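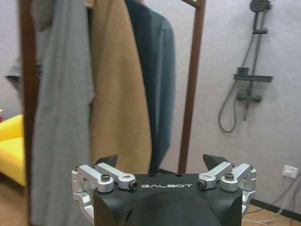

*Figure 1. Garments on the wooden clothes rack: light gray, tan and dark teal-gray.*

## Clothing Support Service, Kurkbridge: Progress Report for June

**Submitted to:** Gunnel Halvorsen, Grants Office, Stumness Fund
**Prepared by:** Halldóra Grímsdóttir, Service Manager
**Period covered:** second quarter of the grant

### 1. Purpose of the grant

The Stumness Fund supports the Kurkbridge service in providing outerwear and everyday clothing to residents who are returning to work, leaving temporary housing or recovering from illness. The grant covers garment care, storage, one part-time position and the furnishing of the residence on Tạ Street, where clothing is kept ready for collection and fitting.

### 2. Activity during the period

The service received 500 garments during the quarter. Of these, 366 were accepted, cleaned and placed in circulation, and 119 were passed to the textile recycler. The remainder are awaiting repair and will be reported in the next quarter.

Acceptance standards were revised in June. Garments with broken zippers are now accepted where a replacement costs less than the limit agreed with the Fund. Coats with worn linings are assessed individually by Takumi Takeda, who joined the service in the part-time garment care position at the start of the period. Mr. Takeda has also rewritten the care sheet that goes out with each garment. The new sheet fits on one page and is available in English and Vietnamese; Tùng Phùng prepared the translation.

### 3. Hanging and storage

The first-quarter report noted that long garments were being folded into drawers and had to be pressed again before each fitting. Long and heavy items are now hung. The procedure adopted is as follows:

- Garments selected for a fitting are moved to the rack the evening before.
- Coats and jackets are hung with space between the shoulders.
- Soft-textured fabrics are brushed on the hanger and are not pressed.
- Long garments go at an end of the rack, so that the hem can be checked.
- Items not chosen return to storage the same day, with the tag updated.

Pressing time has fallen since the change was made. Staff have asked for wider hangers for heavier coats, as the current ones leave a mark at the shoulder. The cost can be met from the existing supplies line.

### 4. Furnishings and premises

Two clothes racks were approved in the original budget. Wood was preferred to metal tubing at the request of residents, several of whom had said that the earlier arrangement looked like a store room. The approved model stands on casters and can be moved for cleaning.
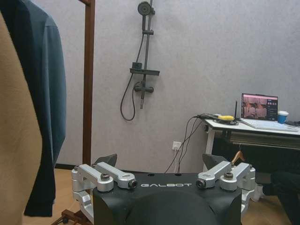 *Figure 2. Rack with tan garment and dark teal-blue jacket; wooden base and caster on the light wooden floor, shower fixture on the wall behind.*

Tài Huỳnh inspected the premises on behalf of the landlord and raised two points. The first concerned the distance between hanging garments and the shower fixture. It has been agreed that the rack will be rolled clear whenever the shower is to be used, and a line to this effect has been added to the daily checklist. The second concerned possible wear on the floor from the casters. No repair has been requested, and the floor will be reviewed at the next inspection.

Grandix, the supplier of the garment tags, delivered the second order late. Handwritten tags were used in the meantime and have now been replaced. No additional cost was incurred.

### 5. Expenditure

Spending for the period is within the approved budget. Cleaning costs were higher than forecast owing to the number of winter coats received, and repair costs were lower. The service requests permission to move the unspent repair balance to cleaning for the remainder of the grant year. A signed statement of accounts is provided separately.

### 6. Work planned for the next quarter

Mr. Takeda will complete the outstanding repairs and begin a stock check of all outerwear before the fall. Evening fittings will be offered on a trial basis, with the last appointment at 7:30 p.m. The service will also review how returned garments are recorded, as the present form does not distinguish between items returned for size and items returned for condition.

A decision on the request in Section 5 would be appreciated before the next cleaning invoice falls due. Questions on this report may be directed to Ms. Grímsdóttir at the Kurkbridge office.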